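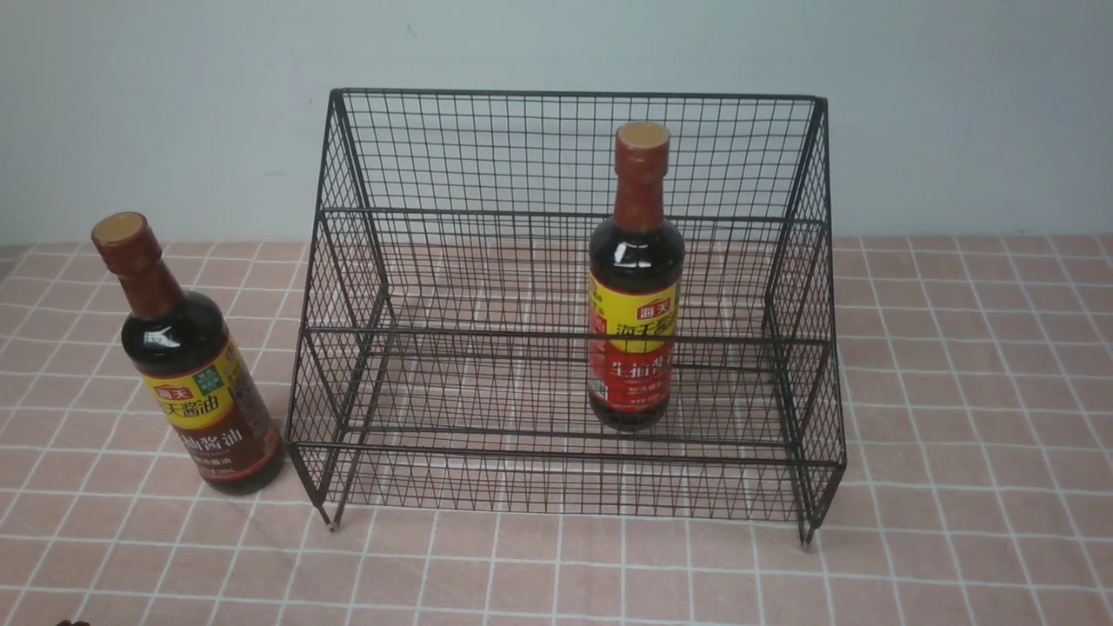 Workshop notebook, Lomport bench
Entry for May, morning and afternoon sessions
Task: two bottles and wire rack (Zerkgate kitchen set)

Purpose of the session

The session was arranged to begin the bottle and rack portion of the kitchen set. The target for this task is 3000 accepted examples across all benches, of which the Lomport bench has been allotted 40 for the first block. The examples are to be used by the Limsakul learning group for the next training run of the placing model, and they are to be recorded by guided operation, with the operator's movements stored together with the head camera view.

The task sentence entered for the block is: "Put the bottle from the table on to the lower shelf of the rack, beside the other bottle." A second sentence, "Take the bottle out of the rack and stand it on the table", is held for the reverse block and was not used in the morning.

Bench arrangement

The pink checked cloth was kept on the bench in accordance with the Stadasley layout sheet. It is to remain in use until the block is closed, after which the bench will change to the plain grey cloth. The black mesh rack stands directly on the cloth. One bottle of soy sauce goes on the lower shelf, to the right of the middle, and the other goes on the cloth to the left of the rack. Both bottles are to be full and sealed.

The layout sheet gives the rack position by reference to the cloth lines. This was found to be unsatisfactory. The cloth does not lie wholly flat, particularly towards the near right, and two colleagues reading the same line will set the rack down in slightly different places. It is proposed that the feet be marked with small pieces of tape on the underside of the cloth, where they will not appear in the camera view. Agreement from Stadasley is awaited. Until it is received, the rack is to be set by the lines as before and the starting view compared with the stored reference view before recording begins.

Starting view

The starting view was checked before the first recording and again after the midday break. The points to be confirmed are that both labels face the camera sufficiently for the yellow part to be seen, that the whole of the rack is in view including both front feet, and that there is clear cloth to the right of the rack.
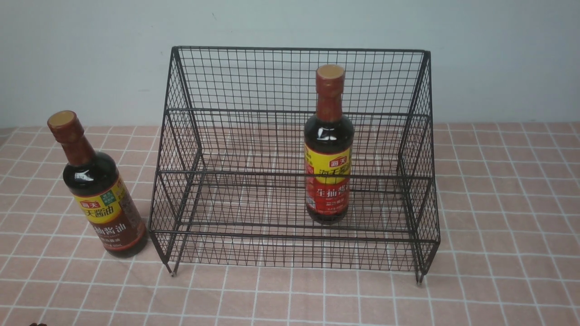
Bench as set for the block: one bottle on the lower shelf, one on the cloth at the left.

It will be noted that the rack bars cross the label of the shelved bottle. This is accepted. An earlier suggestion that the shelved bottle be raised so that its label stood clear of the bars was declined by the learning group, who wish the model to meet objects partly hidden by wire. Operators should not turn or lift the shelved bottle to improve the view once the starting position has been approved.

The two bottles are of the same brand, and the characters 海天 can be read on both. The task sentence therefore has to identify the bottle by where it stands. Any sentence that refers only to "the soy sauce" is to be returned to the person who entered it. Several sentences of that form were present in the list supplied to this bench and have been struck out.

Morning session

Recording began at 9.40. The first examples were made at the slow setting, and the remainder of the morning at the ordinary setting. The operator is to approach the bottle from its left side, grip it below the shoulder, raise it clear of the front bar, and lower it on to the shelf upright. The bottle is to be released only when the base is resting fully on the wires.

The following difficulties were recorded.

The front bar. In a number of attempts the base of the bottle touched the bar during the forward movement. Where the rack did not move, the attempt was kept and marked "contact". Where the rack moved at all, the attempt was rejected and the rack reset. The raising height given in the operator notes is too small for this rack and should be corrected before the sheet is issued to other benches.

The base on the wires. A bottle set down with its edge over a gap in the mesh can rock after release. Operators had been waiting for differing lengths of time before withdrawing the hand, which gives the learning group an uneven ending to each example. A fixed pause is now to be observed after release. The length of the pause is written on the card at the operator station.

Glare. The shoulders of both bottles return bright points of light. The learning group was asked whether the lamp should be moved and replied that it should not. The lamp setting is therefore unchanged for the remainder of the block, and the blind is to stay down.

Afternoon session

The afternoon was given to varied starting positions. The bottle on the cloth may be moved within a hand's breadth of its reference position, and may be turned, provided that it remains to the left of the rack. The shelved bottle is not to be moved in this block. The upper tier is to be left clear throughout.

An operator asked whether a bottle starting very close to the slanted side of the rack should be allowed. It was decided that it should, on condition that the bottle does not touch the wire at the start. Such cases are likely to occur in use, and the first grasp is noticeably harder there, as the hand has less room on the rack side. They are to be marked "near side" so that they may be counted separately.

Count for the day

Attempts made: 63
Rejected at the bench: 13
Passed to review: 50

The 50 passed to review exceed the allotment of 40, and the surplus is to be retained under the same block number until the review is complete. The larger part of the rejections arose from movement of the rack. The others were a wrong task sentence carried over from the previous bench and attempts in which the operator withdrew before the pause had been observed. Rejected attempts have been kept on the bench store and have not been sent forward.

Colleagues are reminded that an attempt in which the bottle is badly placed, but the movement is otherwise sound, is to be sent to review with the mark "poor end". It is not to be deleted at the bench. The learning group has asked for such attempts on two occasions and has received very few.

Matters outstanding

1. Reply from Stadasley on taping the rack positions.
2. Corrected raising height for the operator notes.
3. Whether the reverse block should start with both bottles on the shelf or with one. The present sheet may be read either way. No reverse recordings are to be made until this is settled.
4. The file names written by the bench machine still carry the previous task's short title. They were corrected by hand at the end of the day. A permanent correction has been requested.
5. A spare pair of bottles of the same brand, for use should a label become torn. Different labels must not be brought in part way through a block.

Before the next session

The cloth is to be smoothed but not replaced. The head camera is to be left at its present angle, and the mount is not to be loosened for cleaning. The first two recordings of the next session should be made with the reference positions unchanged and compared with this morning's before varied positions are resumed.

Bench closed at 16.30. Copy of this entry placed in the Zerkgate folder.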